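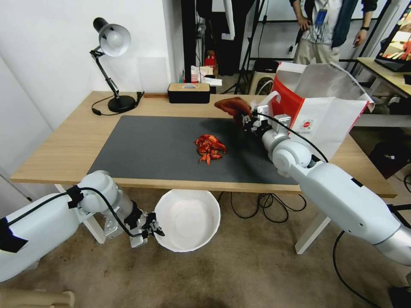

The red heap, the mat and the shopping bag.

Caradog Ifans has cleared up after 13 Drosham suppers and still has views on the bowl. "It goes on the floor," he says. "Put it on the table and people start using it for keys."

He allows himself two rules. The second is that the lamp stays at the back, whatever Ashraf Radwan says about the light. 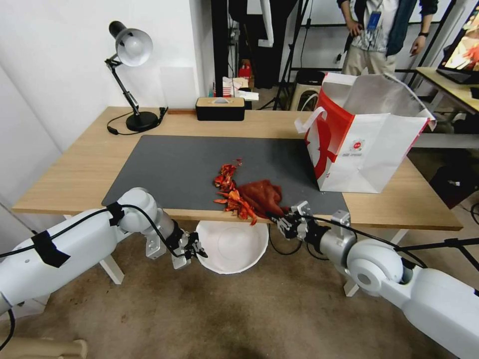 Radwan, who shares the desk, thinks a bin would do. Ifans has heard this for nearly 90 minutes – "a personal best" – and remains unmoved. "A bin is for people in a hurry," he says. Is he never in one? "Not in August." 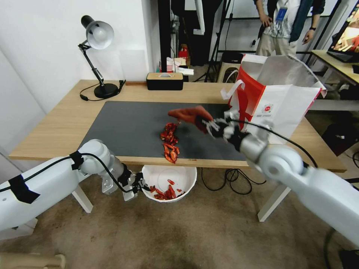
Red in the white container under the table, and more still on the mat.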